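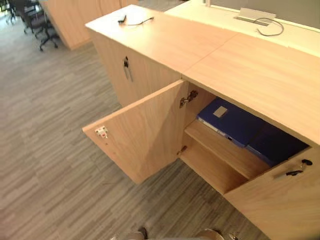
4.2 Low storage at the Kukardale site

Binder storage was the messiest part of the survey and also the part we learned most from. Kukardale had 27 low cabinets on the list, all with doors, most lockable. Coding sheet same as at Gramancombe: what is on each level, how it lies, can the spine be read from the front, where is the key. Flat storage was more common than we expected. In the compartment with the left door swung open, two dark blue binders lie flat next to each other on the upper level, and the lower level looks bare. One has a small square white label on its cover. Fine if you look straight down on it, less fine from the front, and with a second binder stacked on top the label would be gone. The key sits in the other door, black plastic head sticking out. Coded as "key present, in lock". We did not code who holds the spare, the site list was out of date on that.

Upright storage is what the Lam scheme (section 2) assumes. Lam gives every binder a slot and a spine number, so a binder lying flat has no slot and drops out of the count. Over both sites we logged 197 binders and the flat ones had to be entered by hand. Slow. An earlier draft treated flat binders as misfiled, which we now think was wrong - some compartments just get used that way, and people find things in them.

One thing on doors. With a single shelf and two doors, staff tend to open one side only and whatever is deep on the other side stays in shadow. Binders toward the far wall of a compartment got read wrong more often in our first pass, so second pass was done with both doors open where the key allowed it.
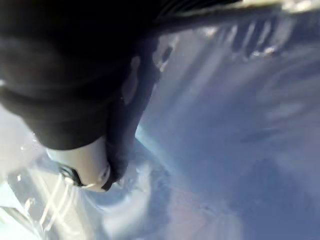

Label contrast came up again and again in the comments and we underestimated it. Dark blue cover, dark compartment, small label: the label is all the reader has to go on. The same effect shows up at very short distance, where a white cylindrical part with a dark ring round its end is picked out at once from the black mass above it, even though that black mass is far bigger and badly out of focus. White on dark survives blur. Fine detail does not. For the October round we therefore scored labels in two steps, first "is there a light patch", then "can it be read", and agreement between coders improved on the first step but hardly at all on the second. Handwritting is the likely reason, we did not test it.

4.3 Desk edges and the floor

Storage does not stop at the cabinet. Binders end up under desks, against side panels, on the carpet next to a chair. We kept these as their own category, "low and loose", and counted an item only if it was below desk height and not behind a door. Things only part in view were entered as unsure and left unsure (see Figure 1, bottom left corner, blue, round hole with a dark rim - binder-like, not settled).

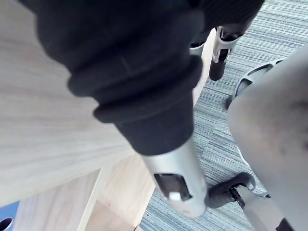

Figure 1. Pale wood desk surface and panel below it, striped blue-gray carpet, part of a blue object at lower left.

Patterned carpet did not help. Long streaks in several blues and grays, and the blue stationery is in the same family of color. Coders working from stills missed low items on patterned floor more than on plain floor. Of the 1467 entries in the full log, around 3 percent were changed after a second look, and low and loose items made up more then their share of those. At Gramancombe the floor is plain and the problem mostly went away.

4.4 Soft items

Not planned. The sheet had no row for fabric at first and coders wrote it under "other". Row added later, with color, texture and how the fabric sits (folded, draped, bunched). Draped black cloth is the hard case. Its outline says little about what is under it, so the rule was to code only the part that shows.

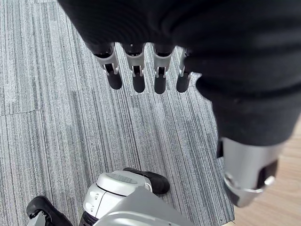 Figure 2. Black knit fabric with fine ribbing and visible folds, draped over a robot hand; four silver-gray and black fingers show below the lower edge.

Texture was codable for ribbed knit, even in black, as long as the folds were near. Further off it was just "dark, soft". The Tullano sheets have no texture field at all, so no comparison is possible for this row and it is left out of Table 2.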